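# 双腕学習キット「Wumbei」使用報告(第4班)

執筆:Ekua Baidoo、Mariama Quansah
提出日:2026-10-18

## 1. 目的

Larnevley社の貸出キットWumbeiが、演習の教材として使えるかどうかを調べた。カタログには「開封したその日から片付け上手」とある。開封した日は、ネジの袋を探して終わった。

## 2. 準備

説明書は44ページあり、うち半分は安全上の注意である。残りの半分も口調はあまり変わらない。初期設定では左右の腕の原点を合わせるのだが、手順4だけが英語版にしか載っていない。Baidooが訳し、Quansahが疑い、結局は訳が正しかった。

## 3. 方法

課題は、おもちゃの果物をつかんで透明ケースに入れる動作とした。遠隔操作で手本を200回分記録し、付属の学習ソフトに渡した。学習は4000ステップで打ち切った。根拠は説明書の推奨値であり、それ以上のものはない。

## 4. 結果と所感

バナナは優秀だった。細長いので、指の向きさえ合えば素直に持ち上がる。丸いものは指先から逃げ、ほぼ毎回やり直しになった。握力の設定を上げると今度は放すのが遅れ、ケースの上で考え込むような間ができる。ソフトの画面はその間も「順調」と表示していた。
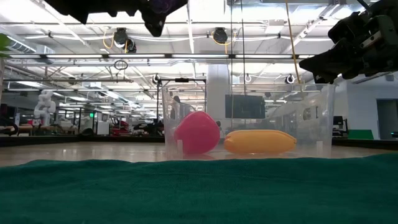
図1 作業中のWumbei。透明ケースの中に黄色いバナナとピンク色の玩具、手前は緑のタオル。

操作系の遅れは気にならず、腕の交換部品が個別に買える点は評価できる。一方、記録データの書き出しは1件ずつで、指のほうが先に疲れた(人間の指である)。

## 5. 購入の可否

演習用に1台なら推す。ただし、一括書き出しへの対応時期をLarnevley社に確認してからにしたい。問い合わせはEssienが担当し、現在は返信待ちである。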